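Bedroom Run Checklist for the Two-Gripper Build
Joluncombe shared workshop, home projects shelf
Filled in 2020-07-24

I go through this list every time the grippers come home from the workshop, and I have left my comments under each item in the hope that they help whoever builds the next pair. Please forgive the rambling, I do like to write things down while they are fresh!

1. Finger linkages, both grippers
Checked: yes
Every screw snug, no wobble when you pinch the fingertips and wiggle them sideways. One on the left finger had backed out a little, so I gave it a quarter turn and a dab of thread locker. Don't go wild with the driver, the linkage binds if you overdo it and then you will be wondering why the motor sounds so grumpy.

2. Finger pads
Checked: yes, with a note
Wipe with a damp cloth and let them air dry. Bedding leaves lint on the pads like you wouldn't believe, and a linty pad slides right off anything smooth. I have a spare set from Flimden in the drawer and will swap them in January if these start to peel.

3. Open and close test
Checked: yes
70 full cycles with nothing between the fingers, listening the whole time (I had a cup of tea). No clicks. The log sheet from Sovodero wants the total as well, and this pair has now passed 500.

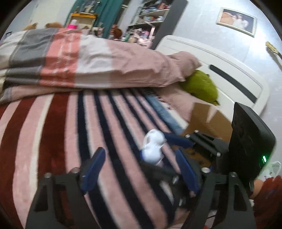

4. Soft surface test
Checked: yes
Close slowly on a fold of blanket, lift it a hand's width, and let go. The cloth should drop free without a thread hanging on. Plush is the hardest of the lot, so if you only have time for one fabric, make it that one.

5. Cables and sleeves
Checked: needs work
Nothing trailing where a foot or a cuff could catch it. My long cable still wants to loop over the edge of the mattress, and I have clipped it back twice now. A proper strain relief is on the shopping list, along with more of those nice little Ahmadpour clips.

6. Stop button
Checked: yes
Press it during a slow close, then again during a fast one. Both fingers must go limp. Do this one even when you are in a hurry, please.

7. Small things nearby
Checked: yes
Look over anything light or breakable within reach and move what you would be sad to lose.

8. Packing up
Checked: not yet
Power off first, fingers closed, pads covered. The 19 mm foam goes under the linkages and the thin sheet on top. I'll sign this line once the strain relief is fitted and item 5 has been done over.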